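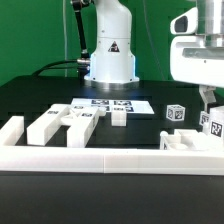
固定カメラ側から見た作業台。手前の白いパーツが今回の組み立て対象です。

Banerport 掲示板 > ハンド・カメラ・制御 > 手首カメラと固定カメラ、どちらを主にしていますか

投稿者:attila_kun 9:12
みなさんこんにちは。前に爪の滑りの件で相談に乗ってもらった Attila Kun です。その節は本当にありがとうございました。おかげさまで把持のほうはだいぶ落ち着きまして、今度はカメラの話で悩んでいます。長くなりますが、お時間のあるときにお付き合いください。

やっていることは、白い樹脂の部品をつかんで組み付ける作業です。部品には白黒の四角いマーカーが貼ってあって、それで位置と向きを出しています。ロボットの前にも、マーカーを並べて印刷した紙を置いています。こちらは台の座標の基準用です。

これまでは固定カメラの値だけで動かしていたのですが、爪の向きによっては手元が隠れてしまい、最後の寄せで迷子になることがありました。そこで手首に小さいカメラ(Pirko の一番安いやつ)を付けて、三月からずっと両方を比べています。制御側は Wolis の標準コントローラのままです。

手応えとしては、近づいてしまえば手首カメラのほうが明らかに素直です。ただ、近づきすぎるとマーカーが画面からはみ出すし、アームが動いている最中の値はあまり信用できない。結局どっちを主にすればいいのか、みなさんのやり方を聞かせてもらえたらうれしいです。

投稿者:ildiko_vass 9:40
Attila さん、お久しぶりです! 爪の件、落ち着いたようでよかったです。

うちは迷わず手首カメラ派です。前の職場では固定だけで頑張っていたんですが、台の脚を誰かが蹴るたびに校正をやり直していて、それがもう本当につらくて(笑)。手首に付けてしまえば、最後に見ているのは相手と自分の手先の関係だけなので、台が少しくらいずれても気になりません。精度の絶対値より、気持ちの平和のほうが大きかった気がします。

一つだけ気になったのは部品の色です。白い部品に白い紙のマーカーだと、紙の余白と部品の境目が見えにくくなりませんか。検出は黒い四角の輪郭で取るから大丈夫、という理屈は分かるのですが、露出が明るいほうに振れると、黒の縁が白に食われて細る感じがあって、私は苦労しました。

投稿者:ebere_akande 10:05
横から失礼します。私は反対の立場です。固定を主、手首は確認用、で十分だと思っています。

手首カメラの値には、アームの関節角の誤差と、カメラ取り付けの誤差と、時刻合わせの誤差が全部乗ってきます。静かに止まって撮るなら問題は小さいんですが、そうすると毎回止まるわけで、一個あたりの時間が延びます。Attila さんのところは急ぐ作業ですか。急ぐなら固定カメラをもう一台足して、隠れる向きをつぶすほうが先ではないでしょうか。

台がずれる話は、ずれない台にするのが先だと思います。Ildikó さんの苦労を笑うつもりはまったくないです、念のため。うちは脚を床に留めてから、校正のやり直しがほぼなくなりました。

投稿者:ildiko_vass 10:21
借りている部屋なので床に穴が開けられないんですよ……。開けたい気持ちはずっとあります。

止まって撮ると遅い、というのはその通りだと思います。ただ、うちの場合は掴み損ねて最初からやり直す時間のほうがずっと長かったので、差し引きで楽になりました。このあたりは部品の形でだいぶ変わりそうですね。

投稿者:attila_kun 12:30
お二人ともありがとうございます。昼休みに読みながら、うんうんと頷いていました。

急ぐ作業かと言われると、今はまったく急いでいません。ゆっくりでいいから確実に、という段階です。なので Ildikó さんの差し引きの話はとても腑に落ちました。一方で、そのうち速くしてくれと言われるのも目に見えているので、Ebere さんの指摘も忘れないようにします。

手首側でどう見えるか、正面から寄ったときのものを貼りますね。 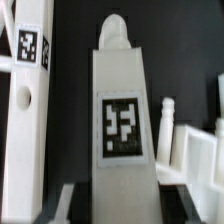
手首カメラ。背の高いブロックにほぼ正面から寄ったところ。

このくらい正面を向いてくれると、角の四点がきれいに取れるので安心です。ブロックの頭には丸いつまみが付いていて、姿勢はブロックの面に貼ったマーカーから、つまみの位置はそこからの寸法で出しています。つまみ自体は見ていません。丸いものを画像で測るのは、前に一度やって懲りました。

左の柱の側面のマーカーのように斜めから見えているものは、今は計算から外しています。角度がきついと、裏返ったような姿勢を返してくることがあるんですよね。このへん、皆さんはどこで切っていますか。

投稿者:margit_kocsis 13:18
はじめまして、Margit Kocsis といいます。いつも読むだけでしたが、ちょうど同じところで悩んだので書きます。

斜めのマーカーは捨てる、というのは私も最初やっていました。ただ、捨てすぎると今度は使えるものが一枚だけになって、その一枚の機嫌に全部が左右されます。今は、面積が小さいものと潰れ方が激しいものは重みを下げるだけにして、完全には捨てていません。構造物の寸法が分かっているなら、複数のマーカーをまとめて一つの剛体として解くのがいちばん安定しました。裏返りもほとんど出なくなります。

しきい値は人によって違うと思いますが、うちは再投影の誤差が3画素を超えたらその回は使わず、撮り直しにしています。きっちりした根拠があるわけではなく、グラフを眺めていて、そこから先がばらけていたというだけです。

あと、つまみの寸法を図面の値で入れているのであれば、一度ノギスで当たってみてください。うちの印刷物は高さ方向が図面どおりに出ていなくて、それをずっとカメラのせいにしていました。カメラに謝りたいです。

投稿者:ebere_akande 13:45
剛体としてまとめて解くのは賛成です。ただ、それが成り立つのは貼る位置が正確なときだけですよね。手で貼ったマーカーは少し回っていたりして、その誤差が全体に薄く広がるのがいやらしい。どこが悪いのか分からなくなります。

なので私なら、先に固定カメラか何かで貼り位置そのものを測って、その値を登録します。図面の値は使いません。

投稿者:margit_kocsis 14:02
それは確かに。うちは部品にくぼみを付けて、そこに札を落とし込む形にしたので、貼りずれはあまり意識していませんでした。全員がそうできるわけではないですね。書き方が雑ですみません。

投稿者:attila_kun 15:30
Margit さん、はじめまして! ノギスの話、さっそく耳が痛いです。図面の値をそのまま入れていました。あとで測ってきます。

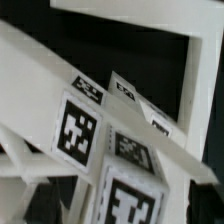
まとめて解く方式は、実は半分だけ試したことがあります。先月、Vörös という名前の自作スクリプトを書いて(名前の由来は聞かないでください、エラーが全部赤く出たからです)、枠のような形をした大きめの部品で比べました。保存しておいた3000枚に対して、一枚ずつ別々に解いた場合と、まとめて解いた場合とを並べてみたんです。結果は Margit さんの言う通りで、まとめたほうが値の飛びは目に見えて減りました。困ったのは見え方の偏りです。斜めに走る梁の横面のマーカーは大きくくっきり写るのに、その梁の上面のほうは平行四辺形に潰れ、奥の小さいのはさらにぼやける、という具合で、結局は手前の一枚が答えをほとんど決めてしまう。下の端で切れてしまったマーカーも、中の模様はかなり見えているのに角が足りなくて使えないので、見ていてもったいなくなります。少し引いて撮ればいいのでしょうが、引くと今度は奥のがますます小さくなるんですよね。

それと、動いている最中の画像はやはりにじみます。露出を短くするか、止まるか、照明を足すか。みなさんならどこから手を付けますか。

投稿者:lilla_antal 16:10
Lilla です。照明から、に一票入れます。露出を短くすると暗くなり、ゲインを上げるとざらざらして、角の検出が別の理由で悪くなります。私はこの輪を三周くらいしてから、ようやく照明を買いました。最初に買えばよかったです。

置き方は、強いのを一つより、弱めのを二方向からのほうが良かったです。白い樹脂は案外てかりますし、マーカーを普通のインクジェットで光沢紙に刷っていると、黒いところまで光って白く抜けることがあります。紙はつや消しにしておくと幸せになれます。

アームの止め方については、うちは止まってから15フレーム捨てて、その次の10フレームの中央値を取っています。平均だと、たまに出る変な値に引っ張られるので。Pirko のカメラは持っていないので、同じ数でいいかどうかは分かりません。止まった指令を出したあとの揺れを一度記録してみると、何フレーム捨てればいいかはすぐ見えると思います。

投稿者:ildiko_vass 16:34
捨てる数を先に決めるの、いいですね。うちは「値が落ち着いたら」という条件で待っていて、たまに永遠に落ち着かずに待ち続けていることがあります。お茶を淹れて戻ってきてもまだ待っている。真似させてください。

投稿者:ebere_akande 16:50
Ildikó さん、それはタイムアウトを入れましょう(笑)。

照明が先、は私も同じ意見です。ただ露出の自動は必ず切ってください。手首カメラは寄るほど白い部品が画面を占めるので、自動のままだと近づくにつれて露出が変わっていきます。ホワイトバランスはどうでもいいですが、露出だけは固定で。

投稿者:attila_kun 18:05
わあ、戻ってきたらこんなに。みなさんありがとうございます。

まず報告です。ノギスで測りました。つまみの高さ、図面と合っていませんでした……。大した差ではないのですが、毎回同じ向きにずれていた分のいくらかは、これで説明がつきそうです。私もカメラに謝っておきます。

それから Ebere さん、露出、自動でした。自動でした(二回言います)。固定にする設定が Wolis 側の画面からは見つからず、今のところ Pirko 付属の設定ツールで毎回入れ直しています。電源を切ると戻ってしまうのですが、起動時に書き込む方法をご存じの方はいませんか。

主をどちらにするかは、しばらくこう試すつもりです。遠いうちは固定カメラで大まかに寄せて、マーカーが手首側で十分大きく写ったところで一度止まり、そこから先は手首だけ。切り替えの瞬間に二つの値が食い違うとアームがぴくっと動くので、そこは少しずつ混ぜるつもりですが、まだ書いていません。

投稿者:ebere_akande 18:22
切り替えのところ、混ぜる前に差を記録しておくことを強くおすすめします。混ぜてしまうと食い違いが見えなくなって、校正が狂っていても気付けません。差が大きいときは混ぜずに止める、くらいでいいと思います。私はまだ固定主派ですが、その構成なら文句はないです。

投稿者:lilla_antal 19:03
設定が戻る件、うちの別のカメラでは、ストリームを開いた後に書かないと効かないことがありました。開く前に書くと、開いた瞬間に初期値へ戻るんです。起動スクリプトの順番を入れ替えて試してみてください。書いた後に一度読み返して、値が残っているかも確認するといいです。

投稿者:attila_kun 19:41
順番! 開く前に書いていました。明日の朝いちばんで入れ替えてみます。差の記録も先に入れておきますね。結果はまたこのスレッドに書きます。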